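Expanded metal

Expanded metal is a sheet material made by cutting rows of short slits in a metal sheet and stretching it so that the slits open into a regular pattern of holes. Unlike perforated sheet, it is made without punching out waste, and unlike woven wire mesh it has no separate strands that can work loose. Most expanded metal is carbon steel, stainless steel or aluminium. Copper, nickel and titanium are used for special purposes.

Manufacture

The sheet is fed step by step into a press fitted with a toothed blade. Each stroke cuts a row of slits and pushes the metal between them downwards. The blade then moves sideways by half a pitch before the next stroke, which gives the familiar staggered diamond. The finished piece is longer than the blank it came from, often by a wide margin.

As it leaves the press the material is known as raised or standard mesh. Its strands lie at an angle to the plane of the sheet, giving a rough surface with good grip. Flattened mesh is passed through rollers afterwards, making it thinner, smoother and slightly longer.

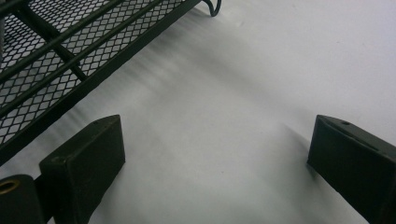 Black metal mesh rack with a diamond pattern

Terms

The solid strips of metal are called strands, and the points where they meet are called bonds or knuckles. The long way of the diamond (LWD) and the short way of the diamond (SWD) are measured from the centre of one bond to the centre of the next. A sheet is stiffer along the long way, so the direction has to be stated on drawings. Catalogues differ in the order in which they give the two sizes - the Aitken system puts the short way first, while Homden lists the long way first.

Uses

Heavy raised mesh is used for walkways, stair treads and ramps. Lighter grades are found in fencing, machine guards, shelving and loudspeaker covers. Plasterers use a fine grade, known as metal lath, as a base for render. Very fine foils, with strands well under a millimetre wide, serve as current collectors in batteries.

Finishes

Carbon steel mesh is usually galvanised, painted or powder coated after cutting. Cut edges are sharp and are often enclosed in a welded frame or a folded U-shaped strip.

See also: Perforated metal, Wire mesh, Metal lath, Grating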